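Home Posts Replies Media Likes

Willard house, facade notes. Client is down to two options for the street side: vertical timber battens or fibrous render. Posting the reasoning as we go. 1/5

Battens at 41 mm spacing. Shading is good in August, but the west corner needs a deeper return. 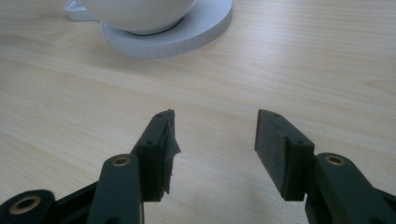
White vessel, pale wood grain.

Render is cheaper up front. Kevin Agudelo priced the scaffold at 900 either way, so it drops out of the comparison. 3/5

Window heads stay at 2000 mm on both. Sill flashing is folded, 6 degree fall.

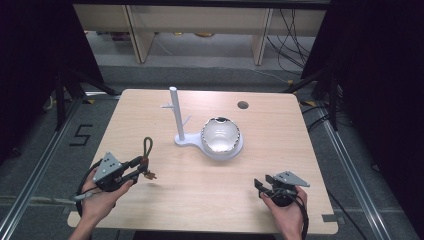 The fall also sets the batten cut at the bottom, so the two details get drawn together. 4/5

Isabelle Fortin is checking the fixings. Drawings go out after that. 5/5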